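Progress report, second period
Good practice rules for shared picking cells
2025-05-16

Hi Mekdes,

You asked for something you could read over a coffee, so I've kept the spreadsheets for the appendix and I'm just going to tell you how it's going. Mostly well! We're a little behind on one piece and ahead on another, and I'll get to both.

The short version is that the rulebook now exists. When I wrote to you in February it was a pile of sticky notes plus a long email thread with the Pekora people about who gets to override a stop. Now it's a draft of 40 rules, each one written so that somebody on their first shift can follow it without calling me. Teshome has been using the draft since the start of the period, and the Navbridge site joined partway through (they had a move to finish first, fair enough).

We've logged 459 supervised sessions under the draft. In 357 of them the operator filled in the whole start sheet. The other 102 had at least one blank, and it was nearly always the same blank - the line that asks who last changed the speed limit. I don't think people are being lazy. The question is badly worded, and two operators told me they thought it meant the limit in the original install. I've rewritten it as "Who set the speed you are about to run at?" and we'll see if that does better.

The rules people like are the dull ones. Say out loud that you're going in. Take the pendant with you. Don't restart a program somebody else paused. The one they argue with is rule 14, which says you go back to reduced speed after any change to the tooling, even a fingertip swap. Navbridge would like an exception for swaps between identical tips. I've said no for now, and I'd like your backing on that until we have another period of logs to look at.

Training went better than I planned for. I'd budgeted for two rounds at Teshome and they only needed one, so I moved the leftover days to Navbridge, who had more new starters than expected. No change to the total. The new starters were a good test of the wording too, and I ended up cutting a whole page of definitions that they skipped right past.

Where we're behind is the Vona log. It was supposed to pull the stop events straight from the controller, and at the moment it pulls them with the wrong time on them, so I'm still matching them up by hand against the paper sheets. It's slow and I don't love it. The fix is promised for the next release and I've moved that milestone back by four weeks. If it slips again I'd rather drop the automatic part and spend the money on a second reviewer - let me know if that would be a problem on your side.

For next period: finish the section on cables and hoses, get the rewritten start sheet into both sites, and settle rule 14 one way or the other. I'd also like to bring the two sites together for a day so they can compare notes without me in the middle.
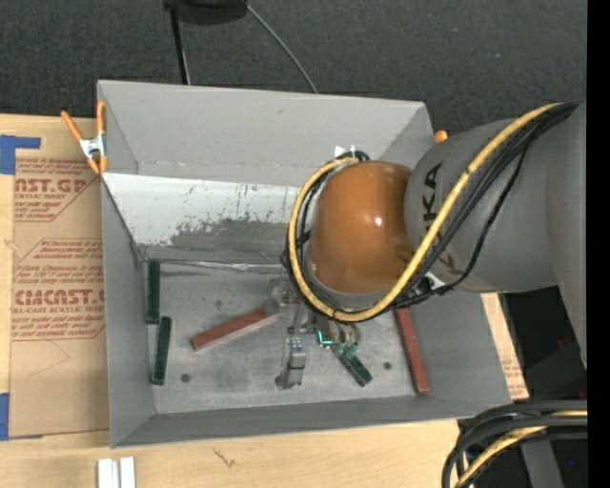

The section I'm working on now covers fixtures and how we check them, and it's the one I could most use your comments on. The draft says that anything within the arm's reach has to be listed on the start sheet, including whatever is holding it in place. For a bin job like this one, with the red and green blocks, the bin gets a line and so does each spring clamp on its rim. It sounds fussy when you read it cold, but a clamp handle sticks up above the edge and the arm has to come in over that same edge. So the wording I have is "list it, touch it, then sign." I'm less sure about how often to repeat the check. Once per session is what Teshome does, and Navbridge wants it after every break as well. I'm leaning toward Navbridge on this one, and I'll send you the text as soon as both sites have had a go at it.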